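Home | News | Events | Visit | Jobs | Contact

FOR IMMEDIATE RELEASE

Corer opens its doors: two-armed robots fold laundry for visitors at Grernach site

GRERNACH, 5 December 2024 - Corer held its first public open day at the Grernach workshop today. Doors at ten, last group out well after dark. 1133 people signed in at the front desk, far more than we had planned for, and the parking lot was full before lunch. Apologies to everyone who had to leave the car up by the school.

The day was built around live work. No stage, no video wall. Visitors came through in groups and stood at the tables while the robots did what they do on a normal shift, which at the moment is mostly household cloth. Towels, small garments, dish cloths. Staff on hand at each table to take questions.

"People expect a car factory," said Natanael Moura, who heads the workshop. "Then they see two arms and a pile of washing and they get it right away. Everybody has that pile at home."

Cloth is the hard part, Moura told the morning groups. A plate keeps its shape. A shirt does not, and thin fabric is worse than thick. Each time it is put down it lands differently, so the robot can't repeat the last motion and hope for the best. Much of the past year at Corer has gone into the first few seconds of the job, finding an edge and getting hold of it. 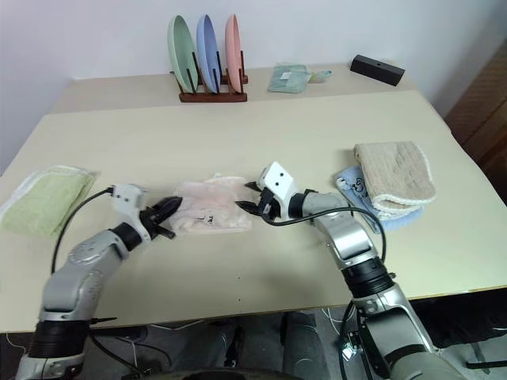 Questions ran long. How fast is it (slower than you, for now). Does it do socks (ask again next year). Can it tear things. It can, and Moura passed around a bag of ruined cloths from early trials, which got the biggest laugh of the day. Several visitors wanted to know about fitted sheets. No promises there.

The folding work runs on Flutar, the control software written in house and now in its second version. Flutar lets an operator guide both arms by hand through a task and then hands over more of it to the robot as the practice runs add up. The team has logged 1768 practice runs on cloth so far and keeps every one, bad ones included. A short talk on how the runs are recorded and sorted was given twice in the afternoon, and a third time in the corridor for people who could'nt get a seat.

Local laundry firm Sobczak was also present. Sobczak has supplied used linen and towels to the workshop for nearly 11 months and will host a small trial at its own premises starting in February. Details of the trial to follow in a seperate release.

"We fold all day, every day," a Sobczak spokesperson said. "If it can take the small towels off our hands, good. We'll find out."

School groups came in the early afternoon. 52 students from the area took turns at the guiding controls, under supervision, and a few of them were better at it than the staff. Moura has asked for names.

A second open day is planned for spring. Entry will be free again but groups of more than six should book ahead this time. Photos and interviews on request from the press desk, same number as before.

About Corer
Corer builds and trains two-armed robots for everyday handling work in homes, laundries and kitchens. Based in Grernach.

Shares: 11 | Comments: 0

Copyright 2024 Corer. All rights reserved. Press contact | Privacy | Back to top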